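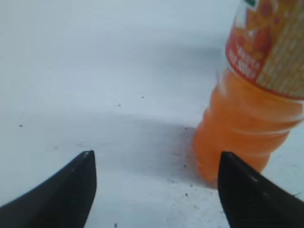

Print | E-mail

Dralham deposit program to cover imported drink containers

5 June 2021

DRALHAM - The county deposit program will be extended to imported soft drink containers at the end of June, under a rule change published by the public works department. The deposit will be 15 cents per container, the same amount now charged on domestic bottles and cans.

Imported drinks have been outside the program from the start. The original rule tied the deposit to a mark printed on the label by the bottler, and containers filled for sale in other countries do not carry it. Grocery stores with a large import section have sold these drinks without a deposit, and the empties have gone into curbside bins or the trash.

Under the new rule the duty to mark the container moves to the first company that sells it in the county. That company may be an importer, a wholesaler or a store that buys directly from abroad. It must apply a sticker with a readable bar code before the product goes on the shelf. The sticker may not cover the ingredient list, the lot number or the best-by date.

Glass and plastic are both included, as are metal cans. Wide-mouth glass containers are accepted if they were sold filled with a ready-to-drink beverage. Syrups, concentrates, dairy drinks and alcohol remain excluded.

The department held a comment period on the draft. Most of the written comments dealt with labels in languages other than English. The draft would have required an English product name on the deposit sticker. That line was removed from the final text, and the bar code alone will be used to identify the product.
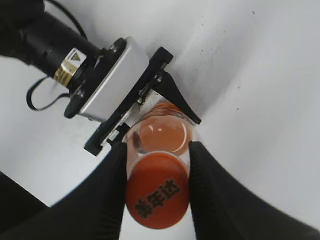 Theerawat Kamolrat told the department in a written comment that the English name requirement would have added work at every delivery and helped no one at the return counter. The machines read the code and do not read the name, he wrote, and small importers often handle the same drink in several label versions during one season. He asked for a longer transition period for glass, which he said sells more slowly than plastic and will still be on shelves after the start date.

The final rule gives stores three months to sell unmarked stock. During that time no deposit is charged on unmarked containers and none is paid back. A store may choose to sticker its existing stock early, but must then report those units along with new deliveries.

Returns will be handled by Durnero, which holds the county contract for return machines and staffed counters. The company has machines in 56 locations. Each will need a software update and a revised product list. Findska, which maintains the list, will add imported products as they are registered. Registration is free and is done by bar code, container material, empty weight and volume.

Containers that are not yet on the list can be taken to a staffed counter, where they will be checked by hand. Crushed bottles will be accepted at counters if the code can be read. Machines will continue to reject them.

Wichai Thepsuriya of the public works department said the weight check was the main technical problem. Imported glass is often heavier than domestic glass of the same volume, and the machines reject an item that falls outside the stored range. The range will be set separately for each registered product. Liquid left in a container will also cause a rejection, as it does now.

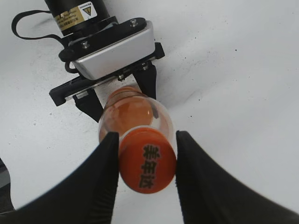

Clear plastic bottle with orange screw cap.

Caps should be left on plastic bottles. Hapeta, the company that processes the material, separates caps from bottle plastic after grinding, in a water tank where the two float at different levels. Metal lids from glass containers should be removed and placed in the scrap metal bin next to the counter. Paper labels and shrink sleeves may be left on.

The county expects the change to bring in over three tons of additional glass a month. No estimate was given for plastic.

Stores that do not mark containers after the transition period will receive a written notice first. Registration forms and the full text of the rule are available at the public works office and at staffed return counters.

Print | E-mail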